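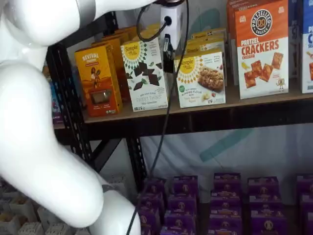
Boxed snacks on the upper board of a dark metal shelving unit.

Boltless shelving
By Severyn Demchenko | September
Print this article | E-mail this article

Boltless shelving is a kind of storage shelving which is put together without nuts and bolts. It is used in garages, pantries, stockrooms and small shops. The usual parts are upright posts, horizontal beams and flat boards.

Uprights and beams

The uprights are made of folded steel and have a row of small holes or slots along their length. Beams hook into these slots and are tapped down with a rubber mallet. The distance between shelves can therefore be changed later, although the goods must be taken off first. Some units also have diagonal braces, which keep the posts from leaning to the side.

Boards

Particleboard is the most common material for the shelf itself. It is cheap and flat, but it swells if water reaches the unpainted edge. In damp cellars many owners prefer wire mesh. A metal rail under the front of the board carries part of the weight and protects the edge from knocks.

Use for dry food

Boxed crackers, biscuits and similar goods are normally placed with the printed face to the front and the other boxes of the same kind behind. In the grocery trade this is called facing. Older stock is moved forward when new stock arrives. The co-operative store at Gernendale keeps 300 mm between its shelves for such boxes, and its manual asks for a gap of 100 mm above the tallest box, so that a hand can enter without tearing the cardboard.

See also: Pantry; Stock rotation; Pallet rack

14 comments | 1,584 shares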